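Search the help pages
Sign in
Go

Does hand-collected gripper data really transfer to an arm?

Larimora

I'm trying to repeat the Kikoment result on cloth handling, where people do the job with a hand-held gripper and a policy is trained on the recordings. I have 170 demonstrations. On held-out recordings the predictions look lovely. On the arm, it opens its fingers on nothing, with great confidence, next to the towel.

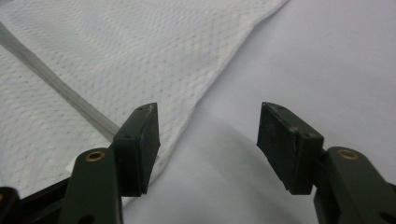

My jaw opening and camera mount match between the two, as far as a ruler can tell. Is this a data problem or have I misread the method?

3 replies · 43 views

Nernberg

Low error on held-out recordings only tells you the policy can copy you when you are already doing it right. Check your delays first. A hand has no lag worth mentioning and an arm has plenty, so if you don't line up the camera and joint timestamps it will grasp where the cloth edge was a moment ago. I lost most of March to that.

Then look at your starts. If every recording begins nicely lined up, add some 5 cm off to either side and record yourself recovering.

5 people found this helpful

Ignacio

Get more data. We used 324.

Larimora

It was the delay. Now it grips the towel and won't let go, so I'll be starting another thread.

Share (5)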